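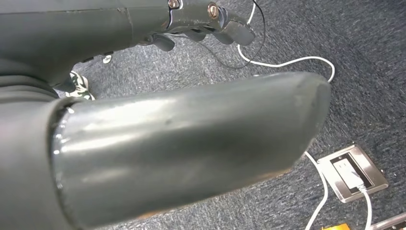 Rami Dabbas thinks I should stop saying "the policy learned to" in these pages, on the grounds that it learned nothing until we broke the camera view on purpose, and even then only grudgingly. Fine. Noted, Rami. The policy now produces outputs that I find agreeable.

30th January, a Sunday, and I came in for it, which tells you how my weekend was shaping up. Carpet, cables, the hum of the vents. The building turns the heat down on weekends and I typed most of the eval sheet in my coat.

Where we are. Osa is the plain version, trained on all 315 demos with the wrist view left alone. Donel is the same network and the same demos, except that during training we black out a random patch of the wrist view so it can't lean on any one corner of it. I had argued against Donel in November with real passion and a slide. The slide had a red arrow on it.

Today's protocol: 200 trials, split evenly, order shuffled by a script so I couldn't favor my own side. The task is the handover. One hand picks up the block, passes it to the other, the other puts it in the tray. I call success only if the block ends up in the tray with no help from me. Catching it in midair and placing it there with a encouraging look is help. We had to write that down after Thursday.

Osa got 65 out of 100. Donel got 87.

I ate a granola bar and recounted. Donel got 87.

What bothers me (apart from the slide) is where Osa fails. I went back over the failures and tagged them, and 22 of the 35 are the same failure: the receiving hand closes early, on air, with great confidence, whenever the other arm covers up most of its view. It seems to have decided that a big dark shape up close means "block is here." In the demos that was nearly always true, so I can't even call it stupid. I have made worse decisions on less. Donel does this too, but only four times, and the rest of its misses are ordinary fumbles of the kind I'd forgive in a person.

Rami's reading is that the patches force it to use the joint positions more. My reading is that we don't know that. We never ran the version with the joint positions taken out, and until we do, his explanation is a nice story with a good number standing next to it. I said this and he said "so run it," and now I have Monday.

Other business. Skov, the logging machine, filled its disk at trial 140 and kept cheerfully reporting that it was saving. I lost the video for six trials. The scores are on paper, in my handwriting, which Rami says amounts to encryption. I reran the six and used the reruns in the totals, and wrote that in the sheet so that I can't pretend later it went smoothly.

Also the left wrist calibration had drifted again by lunch. I redid it between blocks of trials, so both versions got the same share of bad and good wrist. I think. The shuffle should take care of it. I should check instead of typing "should" twice.

Fenon, the version with both tricks at once, has to be trained by March if it's going in the writeup. It's in the queue behind somebody's very large job with a very cute name.

To do: the run without joint positions. Clear Skov's disk. Plot the early closes against how much of the view is covered, with the axes labeled this time. Delete slide.

Kept the slide. Took the arrow off.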